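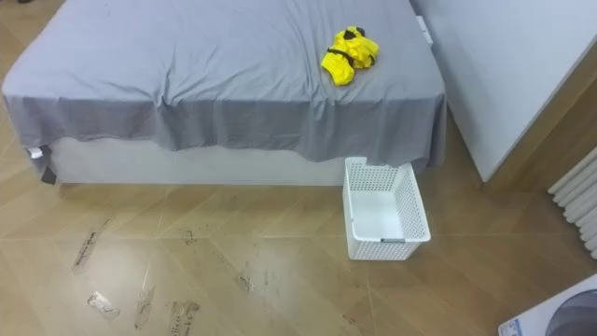 Yellow garment on the gray sheet.

Notebook, 1/18/22

Long one today, so bear with me, whoever is reading this after me (hi Kofi). I finally sat down with the Gaber four-track and the box of tour cassettes, and I got through two of them before my ears gave up.

First the machine. It was running fast, enough that the snare sounded like somebody hitting a lunchbox, and I could tell before I'd even put the reference tape on. New belt from the Trudex assortment, the second smallest one in the bag, and that brought it most of the way back. The rest I did with the trim pot on the motor board. Mark where the pot was before you move it! I used a dot of paint pen, and if you ever need to go back to the factory setting, that dot is home. I cleaned the heads again afterward even though I'd done them in October, and the swab still came away brown.

Tape 2 is the one I'd been looking forward to. It's the Odness show, or at least the spine says Odness, though the talking between songs sounds like a much smaller room than the one I remember. Siham El Sherbiny is singing on the first half and you can hear her laughing at the drummer over the count-in, which made me sit there grinning like a fool. Tracks 1 and 3 are clean. Track 4 has the bass on it, very low, with a buzz that comes and goes (ground problem in the van's old power strip, I'd bet money on it). I left the buzz alone for now. Every time I notch it out the bass turns to cardboard, and I'd take the buzz over cardboard any day.

Counter readings for the transfer, so we don't have to hunt for them again: the slow song starts at 478, and the good version of the closer comes in at 2231 on the big deck's counter after a long stretch of people packing up cables. Don't trust the little deck's counter for any of this. I timed both against my old Timex and the little one wanders.

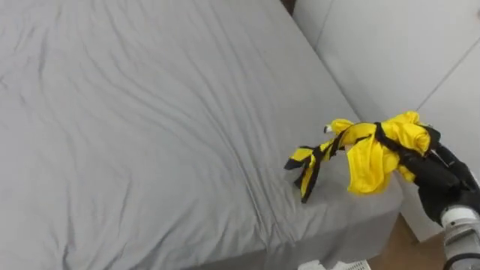
Gray sheet, with the yellow garment bunched up at the far corner.

Files are on the shared drive in the raw folder, no fades and no cleanup. Kofi, if you do the leveling, please leave the crowd noise where it is between songs. Siham and I talked about this on the phone and she feels the same way – the gaps are half of what that trip was like, all of us tired and tuning and somebody's cousin yelling for a song we'd already played.

Still to do: the other cassettes, a proper pressure pad for the one that squeals, and a decent look at the left channel on the headphone amp, which crackles when you turn it past the middle. I tried contact cleaner and it got better for a song and then went right back to crackling. Might be the jack. I'll pull the panel off next time, and the small screwdriver is back in the blue tin where it belongs.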